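4.2 Do glossy surfaces really put buyers off?

The claim that shoppers distrust shiny black finishes has been repeated so often that it is rarely checked. Jaramillo traces it to a single Trorkus sales survey, and the survey asked only whether people "minded" fingerprints. Minding a fingerprint is a long way from refusing to pay for the thing it sits on.

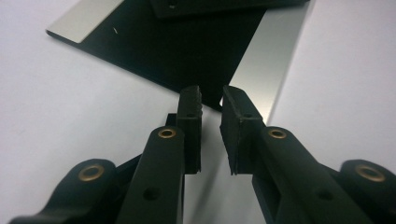 Kwon's later work for Gramus is more careful but has its own trouble. His 1663 replies came from people who had already bought a dark, glossy item, so anyone truly put off was never asked. We sent the same questions to 200 households in Trujillo, owners and non-owners alike, and the gap he reports shrank to roughly 12 percent – well short of the figure usually quoted. 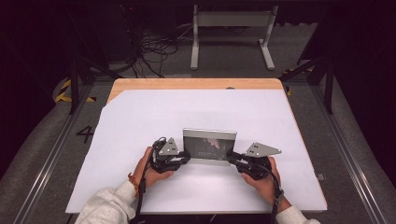
Figure 2. Flat panel with a light gray frame and a dark, reflective face, held upright over white paper.

Part of the problem is wording. "Glossy" was left undefined in both surveys, and the Imby scale, often offered as a fix, treats shine as one quality from low to high.
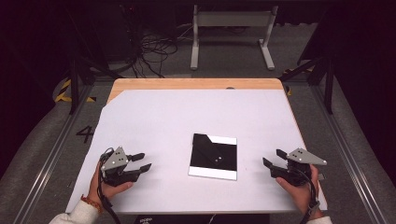 Survey answers also depend on what people picture when they read the question. Some think of a phone, others of a piano. Even a plain flat square with a mostly black top can carry a white border and a pair of small white dots, and a reader asked to rate "the surface" may fairly wonder which part is meant. Until that is settled, we see little reason to treat the aversion as proven – or to build a pricing model on it, as Gramus has done.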